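From: Nuala Breathnach
To: Dretstead shared kitchen list
Date: 2022-10-26
Subject: Re: Worktop layout, left-hand run

Replying to Kevin's points in order. I have trimmed the parts that were only about the bins.

Kevin Flanagan wrote:
> I would like the toaster oven moved off the worktop altogether and put
> on the trolley by the door. It takes up the width of the left side and
> the two-slot toaster does most of what people want. The trolley is rated
> for the weight, I checked the plate underneath.
>
> Second, the canisters. Is there a reason they stand along the back and
> not in the cupboard? Flour dust gets into the grout between those small
> tiles and it is a nuisance to get out.
>
> Third, can we agree where the chopping board lives.

1. Toaster oven. I am against the trolley. Weight is not the problem, clearance is. The leaflet that came with ours asks for 13 cm at the back when the oven is in use, and the trolley only gives that if it is pulled out into the doorway. It also has castors, of which one does not lock. On the worktop the oven has a solid base and the lead reaches the socket with no extension.

The towel is a separate matter. Folded towels keep being left on top of the oven. The top plate gets hot enough to scorch cotton, so the towel has to come off before the oven is switched on and should not go back until the metal has cooled. Úna has offered to put up a rail on the end of the wall unit. If there are no objections I suggest she goes ahead in November.

The oven and the two-slot toaster should not be run together with the kettle. All three are on the same ring and the breaker has tripped 4 times this term. Unplug whichever one is not in use and lay the plug well away from the sink.

2. Canisters. I agree in part. The ones used every day can stay at the back, against the tiles. Anything used less than once a week goes in the cupboard, second shelf. Ekaette has asked that whatever stays out is labelled on the side, not the lid, as two people have now put the wrong powder in a batter. I have a roll of the Hososau labels, which survive wiping.

For the grout I use a soft toothbrush and bicarbonate paste, left on for 8 minutes and rinsed twice. Do not let vinegar run down on to the marble. It etches, and the dull patch by the tap is from exactly that.

3. Chopping board. It stays flat in the middle of the worktop, between the oven and the serving tray. That is where it gets used and there is light from both sides. Plates should be cleared off it before cutting. The smaller square board can stand at the back, but put something under it so that the edge does not sit in water.

Current state of the worktop, from overhead:
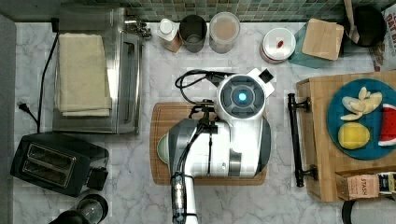
Left-hand run, toaster oven on the left, tray on the right.

The tray is Kátia's, from the Holanda sale, and she is content for it to remain as long as it is not used as a trivet. Oil the board when it looks pale - a thin coat, left overnight, wiped off in the morning. There is half a tin of oil under the sink.

Still open: the depth of the rail (Úna to measure), and whether the Canik kettle goes back to the other side. Some 6 of you have not replied on the kettle.

Nuala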